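Okay, carpet tile people, gather round, because I've finally made up my mind about the floor in the back room at Wornport and I have feelings (so many feelings!) about dark gray.

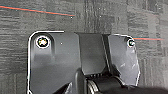
I went back and forth on a lighter one for ages, but dark gray is so forgiving! It gets walked on 365 days a year, and the mottled kind is lovely at hiding seams.

Lint is another story, friends. It does love a dark floor. I give mine 20 minutes with the vacuum every Tuesday, then turn 90 degrees and go over it all again.

Oh, and keep 2 spare tiles in the closet. Future you will be so grateful!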